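Can a machine do the kitchen prep yet?

Members keep asking whether the robots in the news could take over a shift in a working kitchen. Chiamaka Eze put the question to Rodrigo Cantero, whose team at Trondale has been at it since June. His short answer was no, though parts of the job are getting closer.

Most of the practice is done in simulation, where a dropped plate costs nothing and a task can be run 600 times overnight. The kitchen jobs are small ones: pick up a piece of food, get it over to a plate, let go.
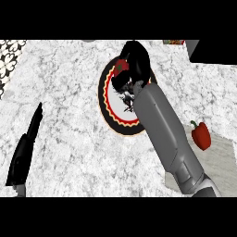 Simulated kitchen task: the gripper with a small red item at the plate, knife and red pepper on the counter.

Cantero says picking up one item in a tidy kitchen is the part he worries about least. Trouble starts when things are crowded together, or when the food is soft and changes shape in the grip. Cutting is further off again. A cook halves a capsicum without thinking about how hard to press, and that is difficult to write down for a machine.

Speed is the other problem. A plate that takes a kitchen hand 20 seconds takes the Trondale program around three minutes, and someone still has to check it.

Ladi Okeke, who runs the lunch service at Fiveteo, would settle for a machine that unloaded the dishwasher and wiped down the benches. Cantero has both on his list for next year.

Questions for Rodrigo can be left with Chiamaka at the front office.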